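3.2 Sorting and collecting the bottles

Our project looked at how plastic bottles are thrown away in the Deng building. We put out one lined bin per floor in November and kept everything that came in. Over 17 collection days we had 183 bottles, of which 108 still had their caps on.

Most were small water bottles. Soft drink bottles were the next largest group. We recorded the label, the cap and the size of each bottle before it went in the bin for recycling. Bottles with liquid left in them were emptied at the sink first and entered on a separate sheet. 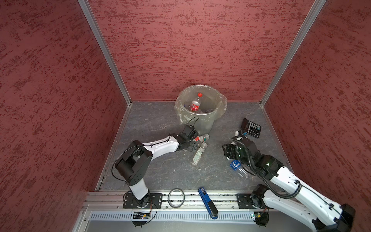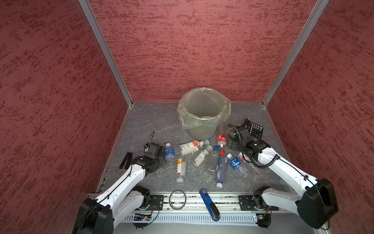 Plastic bottles and the lined bin

Caps were the main problem with the count. Some bottles arrived without one and we could not match the caps we found at the bottom of the bag, so these were left out of the totals. Bottles that had not been crushed also took up a lot of space, and a bag had to be changed well before it was heavy.

3.3 Changes for next year

We would use a larger bin on the ground floor and put a small tub for caps beside it. The sheet should have a column for crushed or not crushed.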